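Share 17 Comments 3

3.2 Sorting on soft surfaces

In the second part of the study we looked at how people divide small packaged food when no table is available. In many of the homes in the Flornen district the bed is the largest free surface, and it is used for folding, wrapping and sorting during the day. Our participants spread a printed sheet over the bedding before they began, and they told us this is their normal habit.

Each household received two open boxes of the same design and a mixed set of snacks. The instruction was short: "Put these away so that you can find them later." We did not say what the boxes were for. The other belongings on the bed stayed where they were, because we wanted to keep the usual conditions of the room.

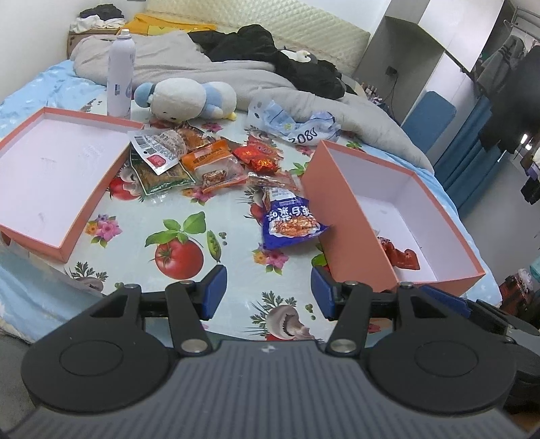

Figure 3. Snacks between two open boxes on a bed with a printed sheet. One red packet is in the right box; the left box is empty.

The most common first step was to choose one box and to place one packet against its wall. The next packets were then leaned on the first. Lepik (interview notes, May) calls this the "anchor packet", and we keep her term. Soft bags were more difficult than we expected – they slide down on a mattress and end up lying on top of the thinner items, which are then forgotten until the end.

This website uses cookies to improve your experience. Accept | Settings

Of the 11 households, 3 sorted by taste, with spicy food apart from the rest. The others sorted by size or by the color of the wrapper. Objects which were not food, such as toys and clothes, were pushed toward the headboard and served as a border of the work area. The same border was seldom seen in the table condition (Section 3.1), where such things were simply taken to another room.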